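Über uns

Zistia ist ein deutschsprachiges Fachportal für Haushalt, Instandhaltung und Innenausbau. Betrieben wird es von der Katau Medien GmbH mit Sitz in Rosenthal. Die Erlöse stammen aus Anzeigenflächen, der Vermittlung von Angebotsanfragen an Handwerksbetriebe und der Lizenzierung einzelner Texte an Dritte.

Der Bestand umfasst derzeit 1.113 Anleitungen und Produktübersichten. Davon entfallen 297 auf den Bereich Bad und Wäsche, der Rest verteilt sich auf Böden, Wände, Türen, Heizung und Außenanlagen. Jeder Beitrag trägt eine Versionsnummer und das Datum der letzten fachlichen Prüfung. Beiträge, deren Prüfung länger als 24 Monate zurückliegt, werden bis zur Überarbeitung aus der Suche genommen.
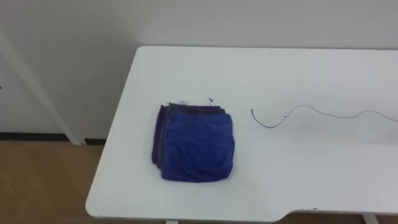

Die Redaktion arbeitet getrennt vom Anzeigenverkauf. Anzeigenkunden erhalten vor der Veröffentlichung keinen Einblick in Texte und keine Auskunft über die Themenplanung. Bezahlte Inhalte sind am Seitenkopf und in der Trefferliste als Anzeige ausgewiesen.

Anfragen von Nutzern werden über das Modul Iltiretti verarbeitet. Es ordnet jede Anfrage nach Gewerk und Postleitzahl zu und leitet sie an höchstens vier Betriebe weiter. Im Verzeichnis sind 700 Betriebe eingetragen. Voraussetzung für die Aufnahme ist ein gültiger Gewerbenachweis, bei zulassungspflichtigen Handwerken zusätzlich die Eintragung in die Handwerksrolle. Die Nachweise werden jährlich im November erneut angefordert. Liegt bis Monatsende keine Antwort vor, ruht der Eintrag.

Kontaktdaten aus Anfragen werden nach Abschluss der Vermittlung gelöscht, soweit keine gesetzlichen Aufbewahrungspflichten bestehen. Eine Weitergabe an Adresshändler findet nicht statt. Die Auswertung der Seitenzugriffe erfolgt auf eigenen Servern und ohne Zuordnung zu einzelnen Personen.
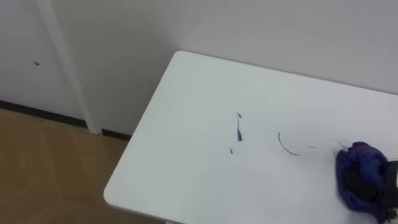
Was kostet eine Angebotsanfrage über Zistia?

Für private Nutzer ist die Anfrage kostenfrei. Der Betrieb zahlt je zugestellter Anfrage ein festes Entgelt, dessen Höhe sich nach dem Gewerk richtet. Eine Provision auf den Auftragswert wird nicht erhoben.

Hinweise auf fachliche Fehler nimmt die Redaktion über das Kontaktformular entgegen. Bitte geben Sie den Titel und die Versionsnummer des Beitrags an. Mediadaten und Preisliste sendet der Anzeigenverkauf auf Anforderung als PDF zu.

Stand: 20. Juni 2024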